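**Ticket 689: label printer in Omidgate stockroom skips every second label**
Raised by Pauline Wainwright, 13 December 2021

Printing the tableware batch from Billari. Labels 2, 4 and so on come out blank. 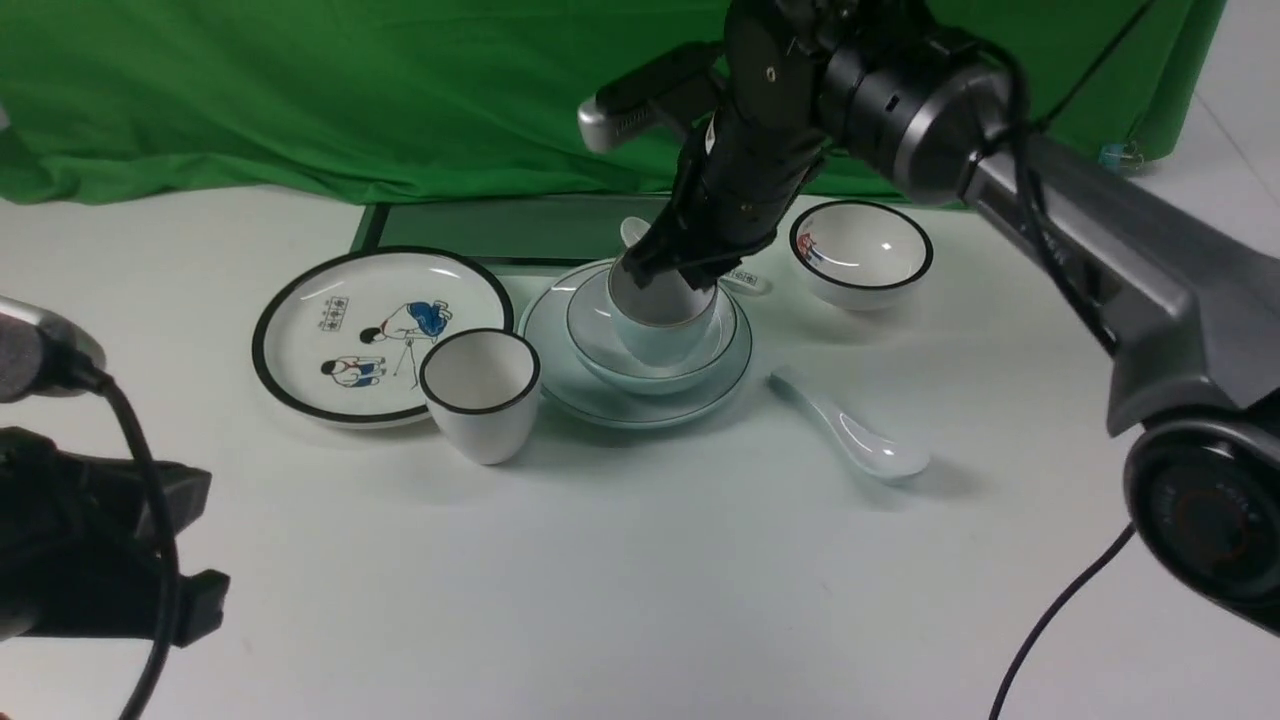
Restarted the printer and the PC, no change. Same roll size as in November.
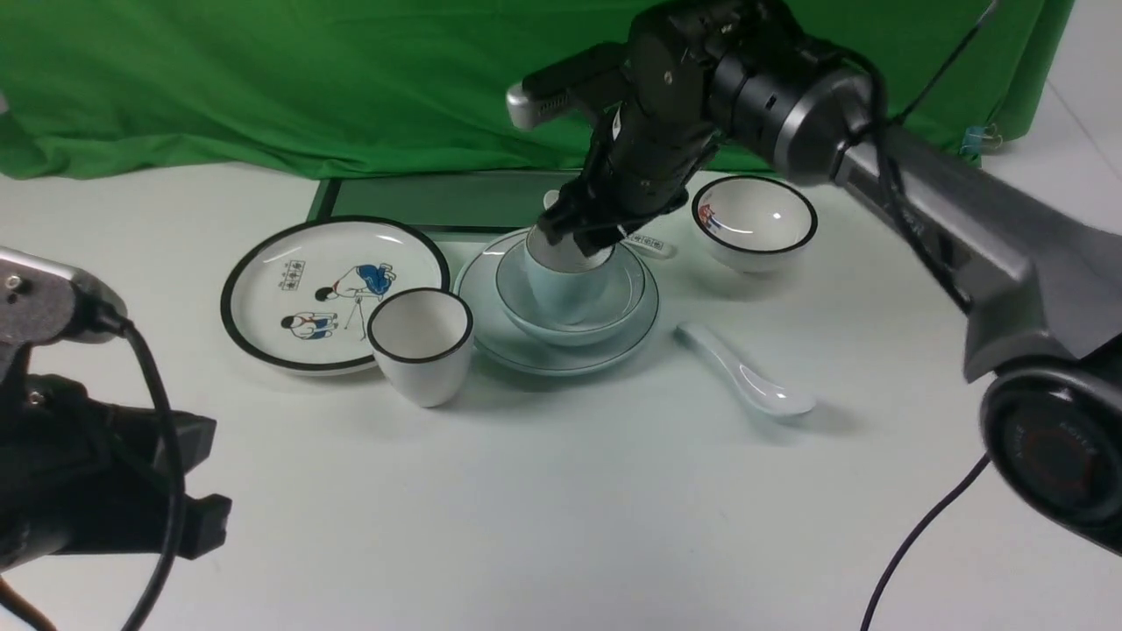

*Pale blue bowl and saucer, black-rimmed plate*

Jinfeng Deng: driver had gone back to the 600 dpi default. Reset it and ran the gap sensor check. 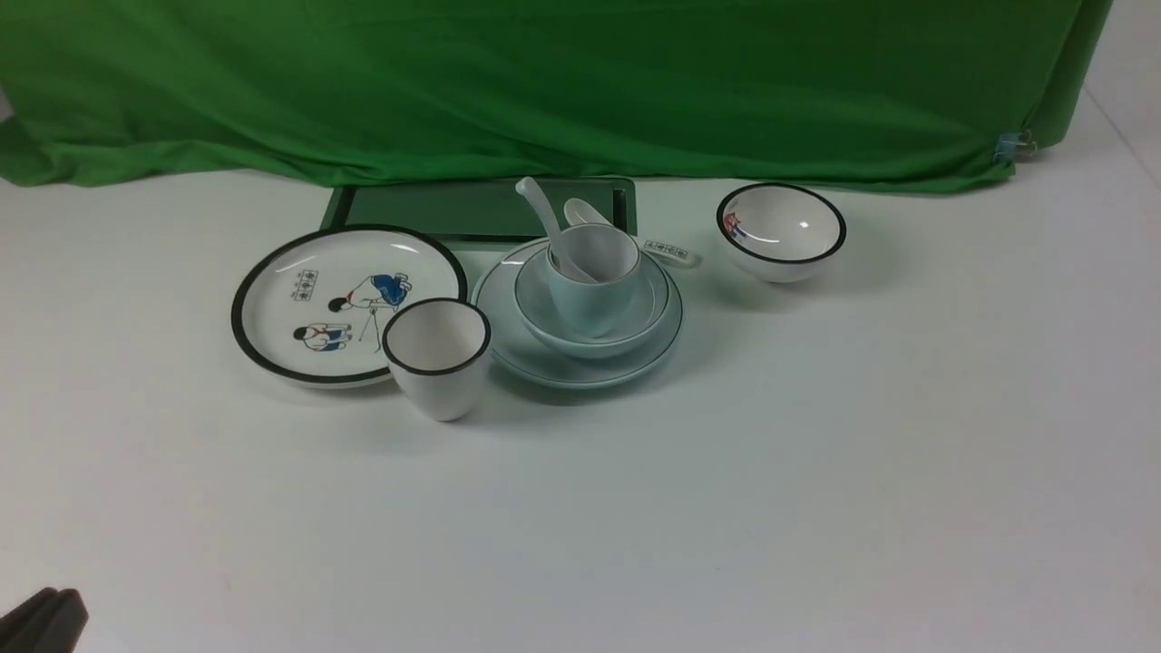

*Green tray, behind the plate*

Reprinted 117 labels, none blank.

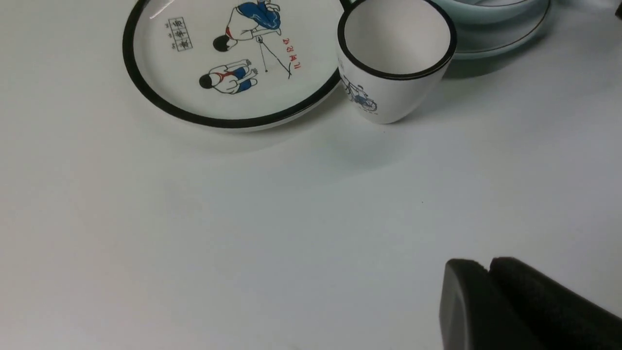 *Cartoon plate*

Leaving open until Teemu has updated the Derncombe PC.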